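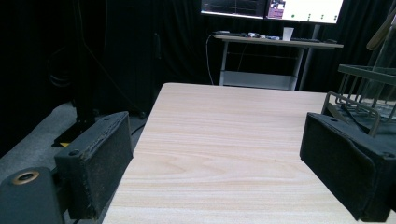 Fórum da Associação de Moradores de Estov
Secção: Regulamentos e espaços comuns

Pesquisar neste fórum
Pesquisa avançada
Ordenar por: mais antigas

Tópico: Revisão do regulamento de cedência da sala comum -- período de consulta

silvia_rusnak
Mensagem inicial

Exmos. associados,

Encontra-se em consulta, até ao final de junho, a proposta de revisão do regulamento de cedência da sala comum do edifício Kornotden. O texto integral foi afixado na entrada e enviado a todas as frações. Para facilitar a discussão, transcrevo os artigos que sofrem alteração:

Artigo 4.º -- Os pedidos de cedência passam a ser apresentados por escrito, com antecedência mínima de 34 dias.
Artigo 7.º -- Cada fração pode reservar a sala, no máximo, duas vezes por trimestre.
Artigo 9.º -- A utilização termina às 22h00, incluindo arrumação e limpeza.
Artigo 12.º -- É devida uma caução, restituída após verificação do estado do mobiliário.

Solicita-se que os comentários indiquem sempre o artigo a que respeitam. As propostas de redação alternativa são bem-vindas e serão anexadas à ata.

Com os melhores cumprimentos,
Silvia Rusnák

v.zelenak
Resposta

Exma. Senhora,

Venho manifestar a minha discordância quanto ao artigo 4.º. O regulamento em vigor prevê oito dias, prazo que sempre permitiu à administração organizar o calendário. A passagem para 34 dias inviabiliza, na prática, qualquer utilização que não seja planeada com mais de um mês de avanço. Um aniversário ainda se prevê; uma reunião de família por motivo de luto, não.

Acresce que a proposta não apresenta fundamentação para o número escolhido. Requeiro que a mesma seja junta ao processo antes da votação.

Vlastimil Zelenák

silvia_rusnak
Resposta a v.zelenak

Exmo. Senhor Vlastimil Zelenák,

O prazo resulta da soma de três fases: afixação do pedido durante 15 dias para eventual oposição, 12 dias para apreciação e sete dias para pagamento da caução. A fundamentação consta da página 2 do documento distribuído. Reconheço, todavia, que não se prevê um regime para situações urgentes.

s_arnaud
Resposta

Subscrevo a posição anterior no que toca à urgência, mas não quanto ao resto. Resido na fração imediatamente por cima da sala e considero que a afixação prévia é uma garantia mínima para quem suporta o ruído. No ano transato tomei conhecimento de várias reservas apenas quando a música começou.

No que respeita ao artigo 9.º, entendo que as 22h00 são adequadas. Proponho até que se esclareça o seguinte: a arrumação das cadeiras deve iniciar-se às 21h30. O arrastamento de cadeiras às 21h58 cumpre a letra do regulamento e impede o descanso de uma criança de três anos.

Sylvain Arnaud

Charvat_Fr.B
Resposta

Peço licença para discordar do Senhor Arnaud. A sala é o único espaço coberto de que o edifício dispõe para convívio, e as frações mais pequenas não comportam mais de quatro ou cinco pessoas à mesa. Um encerramento às 22h00 no inverno compreende-se. Em julho e agosto, quando se janta às nove, equivale a proibir jantares.

Redação alternativa para o artigo 9.º: "A utilização termina às 22h00, podendo prolongar-se até às 23h30 nas vésperas de feriado e durante os meses de julho e agosto, sem emissão de música após as 22h00."

Silvia Charvát

s_arnaud
Resposta a Charvat_Fr.B

Aceitaria a exceção para as vésperas de feriado. Quanto a dois meses inteiros, não. São precisamente os meses em que se dorme de janela aberta.

alzbeta.s
Resposta

Boa tarde a todos.

Intervenho apenas sobre o artigo 12.º, que me parece o mais deficiente. Fala-se em "verificação do estado do mobiliário" sem indicar quem verifica, em que prazo e com base em que inventário. Quando devolvi a chave, na primavera, foi-me imputado um risco numa cadeira que já lá se encontrava. Fui reembolsada, após insistência, mas a troca de correspondência prolongou-se por semanas.

Sugiro que se elabore um inventário com o estado de cada peça, assinado por ambas as partes na entrega e na devolução da chave. Sem esse documento, a caução fica sujeita à memória de cada um.

Sugiro ainda que se fixe o valor da caução no próprio regulamento. A remissão para "montante a definir pela administração" permite que este varie de um pedido para outro.

Alžběta Štefanec

v.zelenak
Resposta a alzbeta.s

Concordo inteiramente quanto ao inventário. Quanto ao valor, recordo que a fixação no regulamento obriga a nova assembleia sempre que se pretenda atualizá-lo. Seria preferível uma tabela anexa, aprovada anualmente com o orçamento.

alzbeta.s
Resposta a v.zelenak

A tabela anexa satisfaz-me, desde que seja afixada.

silvia_rusnak
Resposta

Agradeço os contributos. Quanto ao inventário, informo que existe uma lista elaborada pela empresa Drerau quando forneceu o mobiliário, com 81 peças, entre cadeiras, mesas e loiça. Não regista, contudo, o estado de conservação, e está desatualizada no que respeita à loiça. A administração compromete-se a refazê-la antes da entrada em vigor do novo texto.

Sobre o artigo 4.º, submeto à apreciação o seguinte aditamento: "Em caso de luto, doença ou outro motivo atendível, a administração pode dispensar o prazo, dando conhecimento imediato às frações contíguas."

v.zelenak
Resposta

O aditamento melhora o artigo, mas "outro motivo atendível" deixa tudo à discrição de quem decide. Mantenho a objeção ao prazo geral. As fases de afixação e de apreciação podem perfeitamente correr em simultâneo, o que o reduziria para 22 dias.

Charvat_Fr.B
Resposta

Apoio a contagem simultânea. Pergunto também se o limite do artigo 7.º se aplica às atividades regulares. O grupo de leitura reúne na sala todos os meses e tem como titular da reserva a minha fração. Pela letra da proposta, ficaríamos impedidos de reunir em cada terceiro mês.

silvia_rusnak
Resposta a Charvat_Fr.B

A intenção era abranger apenas as utilizações privadas. O grupo de leitura e as aulas de costura estão abertos a todos os associados e devem, a meu ver, ficar fora do limite. A redação será corrigida nesse sentido.

s_arnaud
Resposta

Nada tenho a opor ao grupo de leitura, que é silencioso. Peço, porém, que a exceção não se estenda a "atividades regulares" sem mais. Qualquer pessoa pode declarar regular um jantar mensal. Deveria exigir-se que a atividade seja gratuita, aberta a todos e anunciada no átrio.

Charvat_Fr.B
Resposta a s_arnaud

De acordo quanto aos três requisitos. Fica registado que, ao menos nisto, coincidimos.

Mantenho a proposta relativa a julho e agosto e solicito que seja votada em separado.

kamel_3esq
Resposta

Uma questão prévia, salvo melhor opinião: os inquilinos podem apresentar comentários nesta consulta, ou apenas os proprietários? O aviso afixado refere "associados" e o enviado por correio refere "condóminos".

silvia_rusnak
Resposta a kamel_3esq

Podem comentar todos os residentes. O direito de voto em assembleia cabe aos proprietários ou a quem apresente procuração. O aviso do átrio será substituído, com a correção do termo.

Ponto de situação dos artigos, para efeitos de ata:

Artigo 4.º -- duas redações em alternativa (34 dias com aditamento; 22 dias com fases simultâneas).
Artigo 7.º -- a reformular, com exclusão das atividades abertas.
Artigo 9.º -- votação em separado da proposta da Senhora Silvia Charvát. Aguarda-se do Senhor Sylvain Arnaud o texto sobre o início da arrumação.
Artigo 12.º -- inventário e tabela anexa, sem oposição até ao momento.

s_arnaud
Resposta

Segue o texto solicitado, como n.º 2 do artigo 9.º: "A arrumação do mobiliário inicia-se até trinta minutos antes do termo da utilização, devendo as cadeiras ser levantadas e não arrastadas."

v.zelenak
Resposta

Quanto ao levantamento das cadeiras, convém prever o caso de utilizadores idosos. Eu próprio não as levanto. Feltros nos pés resolveriam a questão com menor despesa do que uma nova assembleia.

alzbeta.s
Resposta

Os feltros foram colocados há dois anos e descolaram quase todos. Se voltarem a ser adquiridos, peço que sejam do modelo de pregar.

Página 1 de 1

Este sítio utiliza cookies necessários ao funcionamento do fórum. Ao prosseguir a navegação, aceita a sua utilização. Aceitar | Saber mais

Contactos da administração | © Associação de Moradores de Estov | Voltar ao topo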